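イヴォナ・グレツキとカピュシーヌ・レイのデュオを聴いてきた、それと「Fanero」のこと
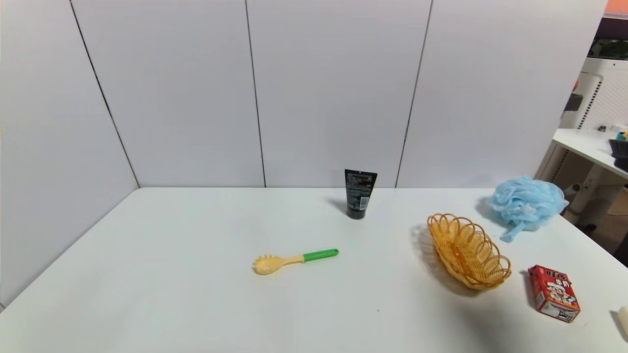

白いテーブルに黒いチューブ

七月からずっと同じアルバムを聴いています。通勤の電車でも、洗い物をしながらでも、寝る前にも。Iwona Górecki(イヴォナ・グレツキ)のフィドルとCapucine Rey(カピュシーヌ・レイ)のダイアトニック・アコーディオンによるデュオの新譜「Fanero」です。発売されてすぐ買って、そのうえ先日はライブまで聴けてしまったので、興奮が残っているうちに書いておきます。長いです!

まず、このデュオを知らない方のために少しだけ。イヴォナさんはポーランドの村の踊りの曲を弾いて育った人で、マズルカの三拍子がもう体の中に入っている感じのフィドル弾きです。カピュシーヌさんはフランス中部の出身で、ブレーやヴァルスといった踊りの曲が土台にあって、そこに自作曲をどんどん足していくタイプ。どちらも三拍子の国の人なのに、三拍子の転がり方がぜんぜん違うんですよ。イヴォナさんの三拍子は二拍目や三拍目に急に重みが来て、こちらの足がつんのめる。カピュシーヌさんのほうは横に長く流れて、気がつくと体が左右に揺れている。その二人が同じ曲を一緒に弾くとどうなるか、というのがこのデュオの面白さだと私は思っています。

前作の「Elto」を友人に借りて聴いたのが最初でした。あれは二人がまだお互いの出方をうかがっているようなところがあって、そこがまた好きだったのですが、今回はもう遠慮がない。一曲目の頭からフィドルが思いきり前に出てきて、アコーディオンは左手のベースをほとんど抜いたまま右手だけで追いかける。低音がないので地面がないみたいで、聴いているほうは少し不安になります。で、三回目の繰り返しでやっと左手が入る。あそこ! あそこで毎回「うわっ」と声が出そうになるので、電車で聴くのはちょっと危険です。

レーベルはSikoraという小さなところで、ジャケットは厚紙の二つ折り、中に薄い冊子が一冊はさまっています。この冊子がすばらしくて、それぞれの曲を誰から習ったか、どこの踊りの場で覚えたか、もとの調はなんだったかまで書いてある。私のように自分でも弾きたい人間にはたまらない情報です。配信だけで済ませている方も、これは盤で持っていて損はないと思います(回し者ではないです、普通にお金を払って二枚買いました。一枚は姉に送りました)。

好きな曲をいくつか。

三曲目「霜の朝のポルカ」。題はポルカですが、踊れるポルカの速さではなくて、ずいぶんゆっくり弾いています。最初に聴いたときは拍の頭がどこかわからず、指を折って数えてしまいました。前半も後半も8小節で、通すと16小節というごく普通のつくりなのに、フレーズが小節の線をまたいで伸びるせいで、どこで一周したのか見失う。譜面に起こしてみて、なんだ普通の曲じゃないか、と思ってからもう一度聴くと、やっぱりまた見失うんです。うれしい。

五曲目の表題曲「Fanero」は、カピュシーヌさんの作曲。冊子によれば、宿の台所で夜中に作ったものだそうです。Gマイナーで始まって、Bパートで一瞬だけ長調の光が差すのですが、その差し方がほんの二拍なんですね。普通ならそこで四小節くらい気持ちよく過ごしたいところを、二拍で引っ込めてしまう。もっと聴かせてほしいと思っているうちに頭に戻っている。だから何度も再生してしまうという仕掛けに、私はまんまとはまっています。

七曲目はイヴォナさんの独奏です。録音がとても近くて、弓の毛が弦に乗る瞬間の、しゃっという小さな音まで入っています。こういう録り方が苦手な人もいると思いますが、私は大好きです。隣の部屋で弾いてもらっているのではなく膝の先で弾いてもらっている距離感で、ヘッドホンで聴くと目の前に松脂の粉が飛んできそうなくらい。後半で開放弦を鳴らしっぱなしにするところは、一人で弾いているとは思えない厚みです。

最後の曲はワルツで、これはどうしても自分で弾きたくて、今練習しています。後で書きます。

さて、ライブのこと。

会場のBrorkodau(ブロルコダウと読むそうです。店主に教わるまで私はずっと「ブロコダ」と呼んでいました、すみません)は、駅から商店街を抜けて、川を渡って、もう間違えたかなと思うあたりにあるお店です。昼は焼き菓子とお茶の店で、夜にときどき演奏会をやっています。席は20しかありません。予約の電話が発売初日の昼休みにつながったときは、職場の階段で小さくガッツポーズをしました。

開演は夜七時。早めに着いて、レモンのケーキと温かい紅茶をいただきました。ケーキの上のアイシングがしゃりしゃりで、これだけのためにまた来てもいいくらいです。ライブの日は飲み物のおかわりが400円で、私は結局二回頼みました。

マイクもスピーカーもなしの完全な生音です。これが本当によかった。録音だとフィドルとアコーディオンはきれいに左右に分かれていますが、目の前で聴くと二つの音が空中で混ざって、どちらが鳴っているのか一瞬わからなくなるところがあるんです。とくに高い音域で同じ旋律を重ねたとき。わずかに音程の揺れが生まれて、それが部屋じゅうにふわーっと広がる。アコーディオンのリードはもう調律が決まっているので動けないわけですから、あの揺れはイヴォナさんが指先で選んでやっていることになります。恐ろしい人です。

それから足! イヴォナさんはずっと左足で床を踏んでいるのですが、アルバムには足の音がほとんど入っていません。生で聴くとこの足が三人目の奏者みたいに効いていて、三拍子の重みがどこに置かれているのかが、ようやく私にもわかりました。二拍目が重いところ、三拍目が重いところ、一周ごとに変えているところまであって、つまり同じ旋律でも毎回違う踊りになっている。家に帰ってからアルバムを聴き直したら、聴こえないはずの足音が聴こえるようになっていました。

一部は「Fanero」の曲が中心で、二部は前作からの曲と、まだ録音していない新しい曲が混ざっていました。カピュシーヌさんは曲の合間に英語でたくさん話してくれて、店主がところどころ日本語にしてくれます。蛇腹の留め革が移動中に切れてしまい、楽器を膝で押さえたまま会場に着いたという話で客席が大笑い。イヴォナさんはあまりしゃべらず、横でずっと調弦をしていて、でも話が長くなってくると調弦のふりをして次の曲の頭をちらっと弾くんです。それが合図になって次が始まる。二人の間の呼吸が見えて、演奏の前から楽しい。

二部の途中に、新曲で4曲つなげたメドレーがありました。最初がものすごく遅いマズルカで、次がもう少し歩くような曲、その次がブレー、最後が跳ねるオベレク。曲の変わり目のところで、普通なら目配せをしたり声をかけたりするのに、二人とも下を向いたまま、ぱっと変わる。速くなったというよりは、床が傾いて自分から転がっていくような加速で、最後の曲に入った瞬間、後ろの席の方が「ひゃー」と言いました。私も同じ気持ちでした。あの曲は早く録音してほしいです。題はまだないと言っていました。

アンコールは例の最後のワルツ。前奏なしで、いきなり旋律から。アルバムでは二回で終わるところを、この夜は何回も何回も繰り返して、繰り返すたびに少しずつ音が小さくなって、最後の一回はフィドルがほとんど息みたいな音でした。厨房の冷蔵庫の低い音が聴こえてきて、その音の高さがちょうど曲の調に合っていた……というのは私の思い込みかもしれませんが、帰り道で一緒になった方も同じことを言っていたので、たぶん合っていたのだと思います。

終演後に少しだけお話しできました。用意していた英語は全部飛んでしまい、「二拍のところが好きです」とだけ伝えたら、カピュシーヌさんが「ああ、あそこね」とすぐわかってくれて、その場で右手だけでそこを弾いてくれたんです。二拍だけ! 贅沢すぎて、しばらく固まっていました。イヴォナさんには弓の持ち方のことを訊きました。人差し指の位置が私の習ったのと違って見えたので。そうしたら、曲によって変えている、踊りの曲のときは少し先のほうを持つ、とのこと。試しに家でやってみると、確かに弓が軽くなって、短い音がころころ転がります。その代わり長い音がすぐへろへろになる。両方いいとこ取りというわけにはいかないみたいです。

で、自分の練習の話。

フィドルを始めてから、ずっとアイルランドの曲ばかり弾いてきました。リールやジグなら、へたはへたなりに体が覚えているのですが、マズルカはまるで勝手が違います。とにかく弓の順番。三拍子を下・上・上で弾くのか、下・上・下で弾いて次の小節を上から始めるのか。冊子にはそこまでは書いていないので、ライブのときに右手をじっと見ていたのですが、見ているうちに音楽のほうに気を取られて、結局なにも覚えて帰れませんでした。せめて一番前の席に座っておけば。

今やっている練習は、まずワルツの旋律を弓なしで、指ではじいて弾くこと。これで音の並びだけを頭に入れます。次に歌う。歌えないところは弾けないところとぴったり一致していて、私の場合はBパートの入り口の跳躍でした。六度上がるところで、いつも少し低い。歌でも低いし、フィドルでも低い。なので、そこだけ取り出して、開放のD線を鳴らしながらゆっくり。アパートなので夜は八時まで、消音器をつけて弾いています。

それと、足。イヴォナさんをまねして左足を踏みながら弾いてみたら、三小節で崩壊しました。手と足が別々の国に行ってしまう。しかたがないので、アルバムをかけて足だけ踏む練習を朝の歯みがきのときにやっています。洗面所の床がきしんで、いい音がするんですよ、これが。

月に一度集まっているセッションの仲間にも「Fanero」を聴いてもらいました。コンサーティーナの人がすっかり夢中になって、もう三曲目のポルカを耳で覚えてきてしまい、私より先に弾けるようになっています。くやしい! ギターの人は和音の付け方で悩んでいて、アコーディオンの左手が思ったより音を抜いているから、全部の拍で鳴らすとどうしても賑やかになりすぎるのだそうです。次の集まりでは一拍目だけ鳴らすのと、逆に一拍目を抜くのと、両方やってみることになりました。うまくいったら録音して、ここにも載せるかもしれません(うまくいかなかったら載せません)。

耳コピの途中経過も置いておきます。表題曲のAパート、二回目の終わりの三連符は、私にはB♭・A・Gに聴こえるのですが、コンサーティーナの人はA・B♭・Gだと言って譲りません。半分の速さで流しても決着がつかず、ライブではたしかに上から降りていた気もするし、そもそも毎回変えているのかもしれない。どなたか聴き取れた方がいたら、ぜひコメントで教えてください。

盤はBrorkodauの店頭にもまだ何枚か残っているそうです。レモンのケーキは夕方には売り切れることが多いので、両方ほしい方は早めの時間にどうぞ。

次はこのワルツの譜面を清書して、弓順の案を二通り書き込んだものを載せるつもりです。六度の跳躍が低いのは、それまでになんとかします。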